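Home Projects Data Downloads Contact

Storaso Towel Set: README

Print this page | E-mail this page

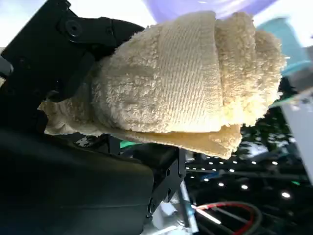 Storaso is a set of towel handling demonstrations recorded by remote control. An operator moved a pair of hand-held levers and the robot arm followed, while the cameras and the joint readings were saved together. The set was made to train a policy that picks up a towel, folds it and puts it down on a stack. Terry cloth was chosen because it is hard to grip well. The pile squashes, and a towel folded over on itself several times makes a thick bundle, so the fingers stop a good way short of closed. The flat woven band across the towel is useful to us as a landmark, and the labels in `grasp.csv` say whether it is in view of the wrist camera at the moment of the grasp.

## Contents

The set holds 200 episodes in 20 sessions. Each episode is one attempt, from the arm's rest pose back to the rest pose. Failed attempts were kept and are marked as such.

- `episodes/` one folder per attempt
- `episodes/*/wrist.mp4` video from the wrist camera
- `episodes/*/room.mp4` video from the fixed camera
- `episodes/*/joints.csv` joint positions, gripper opening, time stamps
- `grasp.csv` one row per grasp, labeled by hand
- `splits/` the train and test lists we used

Time stamps are in seconds from the start of the episode. Gripper opening runs from 0 (closed) to 1 (open). It is the measured value. The commanded value is in the next column and the two will differ whenever there is cloth between the fingers.

## How it was recorded

There were 3 operators. Each had a practice session before recording, and the practice sessions are not included. Operators were told to grasp once and carry on if the towel came up, even if the grasp looked poor. If the towel slipped out they could try again 2 times before ending the episode.

The remote control software is Mulliten, with the speed limit left on. We tried moving the arm by hand first and gave it up for this task, as the operator's arms kept getting into the wrist video. Those early recordings are in a separate set called Ginport, with the same file layout but no `grasp.csv`.

## Labels

Yesenia Cervantes labeled all of the grasps. The columns are:

- `layers`: single, several, unclear
- `band_visible`: yes, no, part
- `slip`: yes, no
- `result`: done, dropped, stopped

Use "unclear" as its own value. It does not mean missing. It is most often used where the towel was bunched and the lower folds were hidden.

## Known problems

The wrist video is overexposed in places, and we did not correct it. Sessions recorded in August have a small delay between the wrist video and `joints.csv`; the offset is in `sync.txt` in each of those folders. Background objects were not kept the same between sessions.

The Sandoval loader reads the folders as they are, but it skips episodes marked "stopped" unless you set `keep_all`.

Last changed April 2020

Print this page | E-mail this page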